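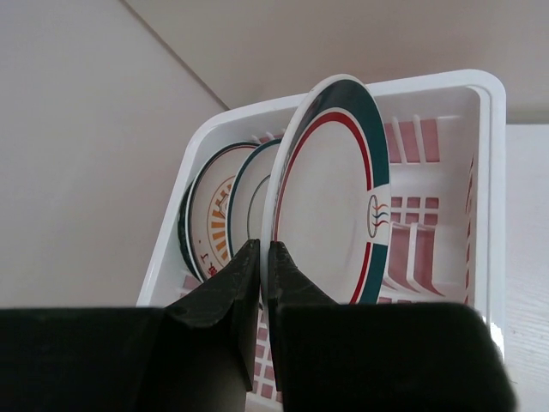

Odd plates in the white dish rack, teal-banded plate at the front.

Haugland Building
Shared Kitchen Meeting, Minutes
22 December 2021

Present: Banafsheh Jalali (chair), Clifford McKinnon (building office), Florin Cozma (Donance), Ramil Lagman (Stedier), Arsen Bondarchuk (Stedier, minutes)

Apologies: none received

1. Minutes of the last meeting

Accepted with one correction. Item 4 said the upper cupboards would be cleared by Donance. It should have said by Donance and Stedier together. Arsen to fix the copy in the binder.

2. Matters arising

Faucet. Clifford reported that the washer was replaced and the drip has stopped. The plumber said the cartridge is worn and will need replacing at some point. No action for now.

Refrigerator labels. Florin bought a roll of tape and a marker and left them on top of the refrigerator. The marker is missing. Ramil will bring another and tie it to the door handle.

Cupboard under the sink. Cleared. Two half-empty bottles of drain cleaner were taken to the building office. The shelf liner has been thrown out and has not been replaced.

3. Plates and other dishes

This item took up most of the meeting.

Ramil and Florin went through all the cupboards and drawers last week as agreed. The full list is in the binder. There are 153 pieces in all, counting plates, bowls, mugs, glasses and serving dishes but leaving out silverware. Of these, 65 are plates.

Very few of the plates match. Most were left by former tenants or brought in for lunches and never taken home. Florin explained the problem. The plate in front has a white center, a wide teal-green band and a thin red stripe inside the band, with a small oval emblem on one side. The one at the back has an orange sunburst pattern on cream white and some red lettering. Florin said both kinds are fine to eat from but they do not stack with each other or with the plain white ones, and the stacks in the upper cupboard lean.

Banafsheh asked if anyone knew where the plate with the emblem came from. Clifford thought it was from a restaurant that closed, and that there used to be a full set. Ramil has found four with the same band, two of them chipped. No one could say what the emblem stands for.

The following was discussed:

a) Replacing everything. Clifford has a quote from Drendora for new plain white plates, bowls and mugs for both kitchens, $930 including delivery. Florin and Ramil thought this was too much when most of what we have is usable. Banafsheh agreed but pointed out that the mugs are in worse shape than the plates.

b) Sorting by size. Arsen suggested keeping the patterned plates and stacking by diameter only, with the large ones at the bottom. Florin tried this during the count and it helped with the dinner plates. It did not help with the small ones, where the rims are too different.

c) Keeping a set number. Ramil proposed that the kitchen keep as many dinner plates as fit on one shelf and that the rest be boxed. The boxed plates would be brought out for the March open house and the summer lunch.

Agreed: (c), with stacking by size as in (b). Chipped and cracked pieces to be thrown out. Anyone who wants a particular plate or mug back should put a note on it by the end of the first week in January. Anything without a note will be treated as belonging to the kitchen.

Agreed: Clifford to ask Drendora for a price on mugs only.

Florin asked that it be noted that he would like to keep the sunburst plate in use. No objection.

4. Dish racks

There is one white plastic rack on the counter and one wire rack on top of the refrigerator. The wire rack has rust on the feet and leaves marks on the counter, so it is not being used.

Ramil said the white rack holds plates upright well enough but people also put pots in it, and then the plates get pushed to one side. Banafsheh said that pots should be dried and put away right after washing. Arsen thought that people would not do this unless there were more dish towels. There are three at present and they are usually all wet by noon.

Dishes are being left in the rack overnight, and sometimes over several days. Florin said he has started emptying it in the morning and does not mind doing it but would like it to be shared.

Agreed: the rack is to be emptied by whoever starts the coffee in the morning. Donance and Stedier alternate weeks, Donance first.

Agreed: the rack is to be taken apart and scrubbed on the last working day of the month. Hot water and baking soda, no bleach.

Agreed: wire rack to be thrown out. Clifford will take it down to the dumpster.

Agreed: Banafsheh to buy 12 dish towels from the kitchen money. Receipt to Clifford.

There was a short discussion about a second plastic rack. Counter space is the difficulty. The toaster would have to move to the table, and the outlet there is behind the bench. Left for another meeting.

5. Dishwasher

Clifford has asked the owners again whether a dishwasher could be put in where the lower left cabinet is. The owners would pay for the machine but not for the plumbing. Stedier and Donance would have to split that part. Ramil will raise it at Stedier. Florin said Donance is unlikely to agree before the new lease is signed.

Arsen asked whether a countertop model had been looked at. Clifford said it had, two years ago, and that it would not fit below the cupboards with the door open.

No decision. To stay on the agenda.

6. Sponges and soap

The sponges are changed when somebody thinks of it. Banafsheh proposed every other week, at the same time as the coffee weeks change over. Agreed.

Ramil reported that the green scouring pads are taking the pattern off some of the printed plates. He passed around one from the cupboard with the rim worn nearly white. Soft sponges only for plates from now on. The scouring pads can stay for pots and oven trays and will be kept on the window side of the sink.

Dish soap is bought by the building office and the supply is fine. The refill jug is under the sink on the right. Please do not top it up with water.

7. Lower drawers

The second drawer has jammed again. A ladle was standing on its end at the back. Florin got it out with a ruler. Ladles, tongs and the potato masher will move to the tall jar next to the stove.

The bottom drawer is full of plastic containers and lids. Arsen matched what he could. Lids without containers were put in a bag on the bench and will be recycled after the holidays if no one claims them.

8. March open house

Banafsheh gave a short update. The kitchen will be used for coffee and cake in the afternoon. The boxed plates will be needed the day before so that they can be washed. Small plates for cake are the main thing, and Ramil thinks there are enough if the patterned ones are used as well. Donance will lend its large coffee urn. Details at the next meeting.

9. Any other business

Clifford reminded everyone that the building is closed between the holidays and the heat will be turned down. Nothing should be left in the sink or in the rack. Open food in the refrigerator will be thrown out on the last afternoon.

Ramil asked about the clock over the door, which is slow. Clifford has a battery for it.

Florin asked for shelf liner for the upper cupboards before the plates are put back. Clifford to check what is left in the storeroom. If there is enough, the cupboard under the sink will be done too.

Actions

Arsen: correct the last minutes; put up a notice about claiming plates and mugs
Ramil: new marker for the refrigerator; box the extra plates, with Florin; raise plumbing costs at Stedier
Florin: sort and stack the dinner plates by size; throw out chipped pieces
Banafsheh: dish towels; rota for the rack and the sponges, to go inside the cupboard door
Clifford: mug price from Drendora; wire rack to dumpster; shelf liner; clock battery

Next meeting: second week of the new year, same room. Florin will bring the boxes.

Minutes taken by A. Bondarchuk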